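Ratgate Town Council

Ratgate Town Council is the lowest tier of local government for the town of Ratgate and the adjoining village of Fimside. It looks after the allotments, two bus shelters, the market square and the cemetery, and it is consulted on a great many things that are then decided by somebody else. Meetings are held on the first Thursday of the month at 7 p.m., except in January, when there is a long-standing agreement to let everyone recover.

Composition

The council has 20 seats, of which 16 are elected from the town and four from Fimside. The Fimside seats have gone uncontested at most elections, a fact the village puts down to contentment and the town to other causes. There are no formal party groups. Members sit in the order in which they were first elected, so a defeated councillor who wins the seat back has to start again by the door.

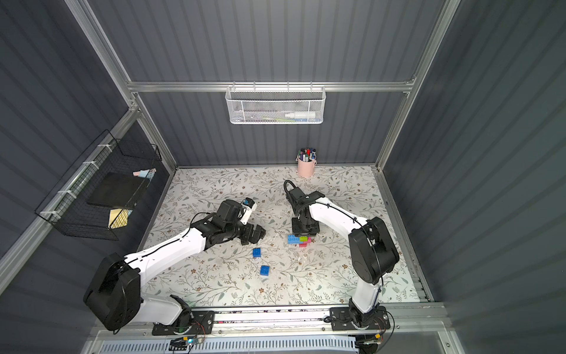 The mayoralty

The mayor is chosen from among the members each May and serves for one year. The post carries no executive power. It does carry a chain, a reserved parking space that is too short for most cars, and an allowance of 400 a year, which was last raised when the council moved out of the old corn exchange. By custom the deputy becomes mayor the following year. The custom has been broken twice, and the minutes on both occasions are unusually brief.

The chain has a link for each past holder up to the point where it became uncomfortable to wear. Later names are engraved on a shield in the lobby. 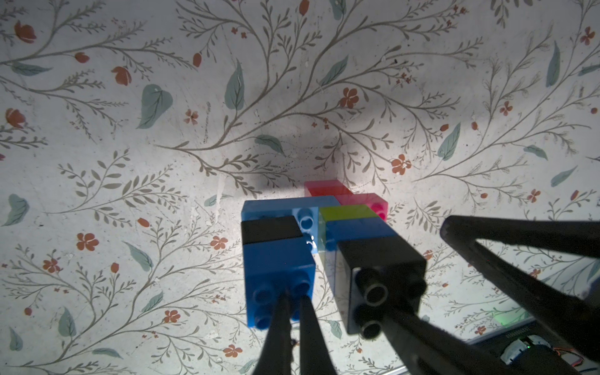
Fimside was joined to the town for council purposes after a boundary review that neither place had asked for. The village kept its own noticeboard, its own bench and the right to be mentioned second in all official documents. Opponents of the merger complained that the two had been pushed together like toy bricks, a red one against a pink one, with no thought as to whether they matched. A petition against it drew 697 signatures, a figure larger than the village's electorate at the time. The review went ahead, and the petition is kept in a drawer at the council offices.

Finance

Most of the council's income comes from the precept, an additional charge collected with local property taxes. The rest is made up of cemetery fees, market rents and allotment rents. Allotment rents are the only item reliably debated for more than an hour. The market has 34 pitches, and the rent for a corner pitch is slightly higher, on the theory that two sides of a stall can be seen from it.
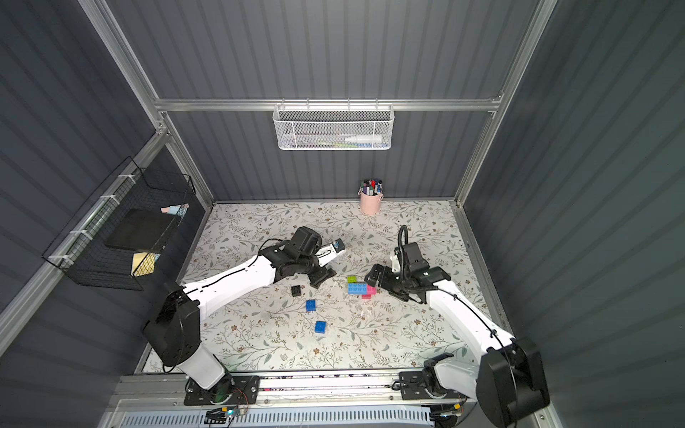
The Jastik Hall dispute

Jastik Hall, a former seed warehouse behind the square, was offered to the council at no cost by its last owners. Members accepted before commissioning a survey of the roof. The repairs used up the reserve intended for the bus shelters, and for two winters Ratgate had a free hall and nowhere dry to wait for a bus.

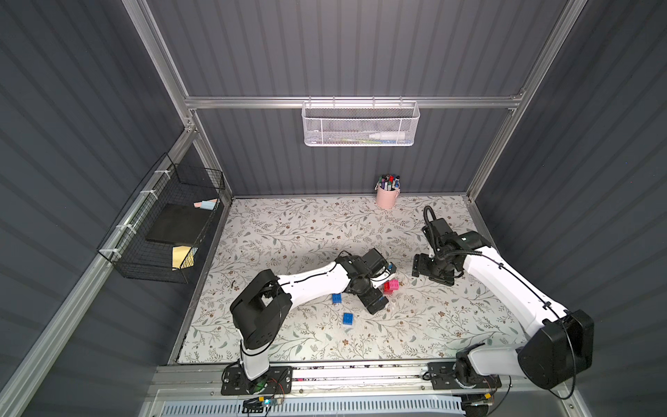

A proposal to sell the building was defeated by a single vote, cast by a member who later said he had understood the motion to be about the cemetery gates. The hall reopened for public hire the next spring. It now covers its running costs in most years, and the council has met there ever since, at the end farthest from the part of the roof that was not replaced.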